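Toast um halb sieben – ein Frühstücksgespräch

Ich hatte mich auf einen Kaffee eingeladen und bin fast zwei Stunden geblieben. Meine Gesprächspartnerin betreibt die kleine Pension Alden, 12 Betten, Frühstück ab halb sieben, und sie redet über Toast wie andere Leute über Wein. »Die meisten stecken das Brot rein und gehen weg«, sagt sie. »Dann kommen sie wieder und wundern sich!« Ich fühlte mich ertappt (zu Hause steht mein Toaster hinter der Kaffeemaschine, und ich höre ihn nur klacken).

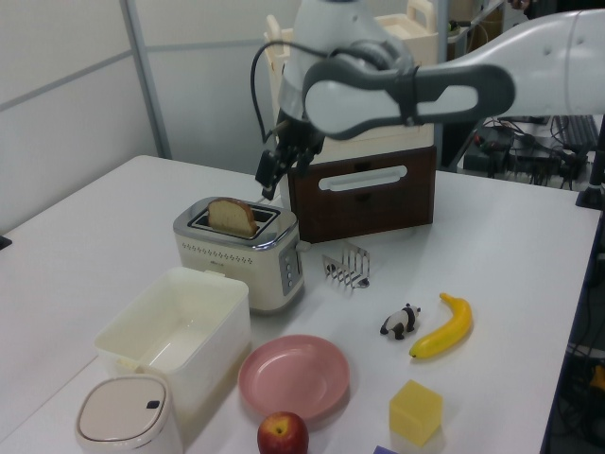

Ihr Brot kommt von der Bäckerei Magalhães zwei Straßen weiter, und zwar vom Vortag. »Frisches Brot toaste ich nicht, das wäre schade drum. Einen Tag alt, dann schneidet es sich auch besser.« Im März, wenn die ersten Radfahrer kommen, gehen bei ihr rund 200 Scheiben in der Woche durch. Ich frage, ob sich da kein größeres Gerät lohnt. Sie winkt ab. Vier Schlitze hatte sie mal, einen Drirken, den hat sie für 50 Euro an die Nachbarin verkauft. »Zwei Schlitze, da hab ich den Überblick.«
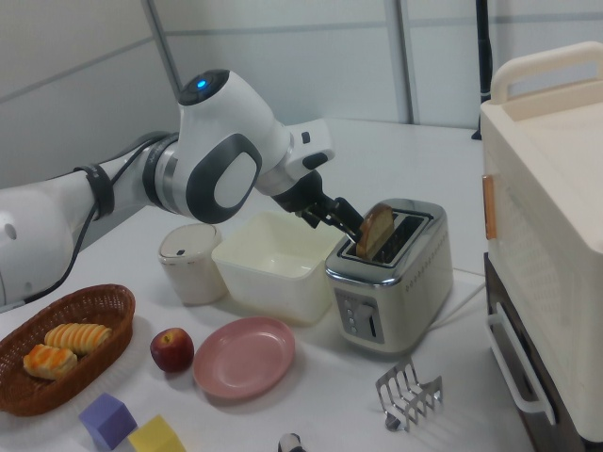 Beim Thema Ordnung wird sie streng. Was zum Frühstück gehört, steht bei ihr abends schon bereit, und zwar so, dass man morgens im Halbschlaf nichts suchen muss. Der Teller kommt vor den Toaster, das Gebäck in den ovalen Weidenkorb, ein Apfel daneben. »Und die Dose mit dem Deckel bleibt zu, bis jemand was daraus will.« Krümel wischt sie erst am Schluss weg, »sonst wische ich ja den ganzen Vormittag«.

Dann reden wir über Teller, eine ganze Weile sogar. Sie mag welche mit Rand, ihre liebsten hat sie bei Ovis gefunden, einem Laden, den es leider nicht mehr gibt. Angewärmt werden sie nicht. Butter gibt es extra, Marmelade auch, und belegt wird grundsätzlich am Tisch – da lässt sie nicht mit sich handeln.
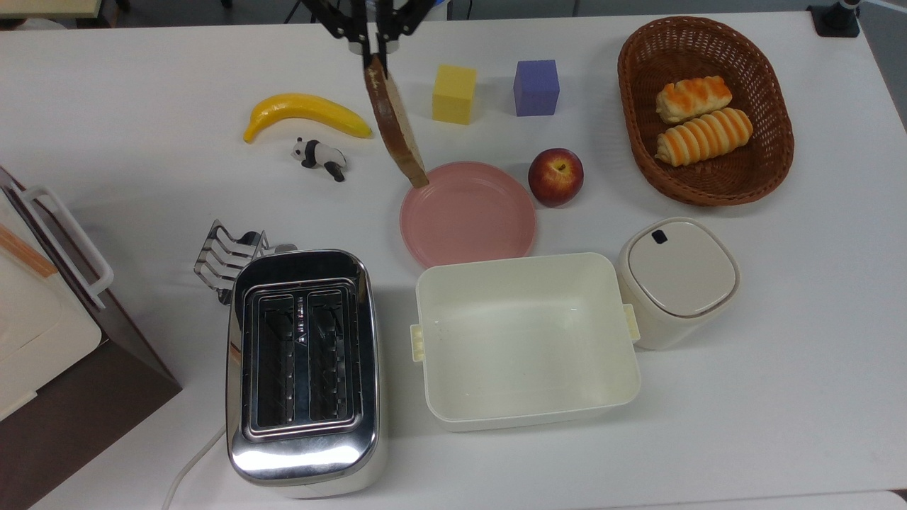

Brot am rosa Teller, daneben ein Apfel.

Zum Schluss will ich wissen, wie sie selbst ihren Toast isst. »Hell, mit Butter, im Stehen«, sagt sie und schiebt mir noch eine Scheibe rüber. Meine war dunkler, mit viel Quittengelee, und ich habe mir dafür dann doch einen Stuhl geholt.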